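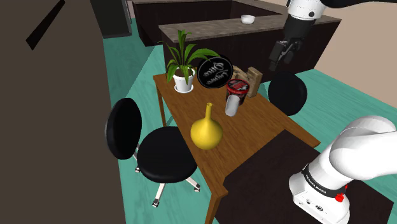 According to Elfriede Ruppert, the dining table is the only piece of furniture a household buys for guests and then uses for mail. Her history of the subject, The Laid Board, traces the custom to the town of Drurnden, where early tables were planks on trestles, put away after supper. Fixed legs arrived later — and so did clutter. A January survey in Gusham covered 100 homes and found 11 where dinner was regularly eaten at the table. Most of the others said they were planning to clear it.

See also: Sideboard; Trestle; Kitchen drawer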